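Gripper trials: where we have got to

Two grippers are still in the running for the packing cell at Holroyd, the Feler and the Skodura. We ran both in simulation through December, and Marama Merrick has now been through all the logs. The short version is that the Feler is ahead on mixed groceries, and the gap is smaller than we thought it would be.

For those who missed the last newsletter, the job is simple to describe. The arm picks loose items off a round table and puts them in a plastic basket. Items are fruit and drink cartons for the most part, with a bit of crockery thrown in to keep things awkward. Start positions are shuffled before every run. A run counts as good if the item ends up in the basket, and a carton that goes in on its side still counts.

We did 2,056 runs in all, split evenly between the two grippers. Both used the same arm model, the same Woda controller and the same grasp planner, so any difference should come down to the fingers and how wide they open. 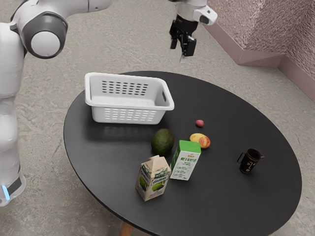
Cartons gave the most trouble. With a gable top, the planner likes to go for the folded ridge, and the Skodura closes on it well enough but lets the carton swing on the way over. If it swings far enough it clips the rim of the basket. Marama tried slowing the transfer, and that fixed most of the clipping, but it added around 130 milliseconds to each move and we would like to get that back. The Feler has longer fingers and takes the carton lower down, by the body, so it doesn't swing in the same way.

Small fruit went the other way. The Skodura's narrower tips get down to the table more cleanly, and it rarely pushed anything away while closing. The Feler tended to nudge small items before it had hold of them, and in a few runs they rolled off the table altogether. Avocados and mangoes were fine with either.

Mugs are still poor with both grippers. The planner treats the handle as part of the body and picks a grasp that is too wide to close. This is a planner fault and we have left mugs out of the comparison until it is mended.

A word of caution about friction - the values we used for fruit skin are guesses, taken from an older project, and the small fruit results in particular could shift once we have measured some. Anyone with spare time and a force gauge should speak to Marama.

Next we will repeat the carton runs with the wrist camera switched on. So far the arm has been given exact item positions, which it won't have at Holroyd. After that the Feler goes on the real arm for 2 weeks, followed by the Skodura for the same. The logs and the settings files are in the shared folder under gripper trials.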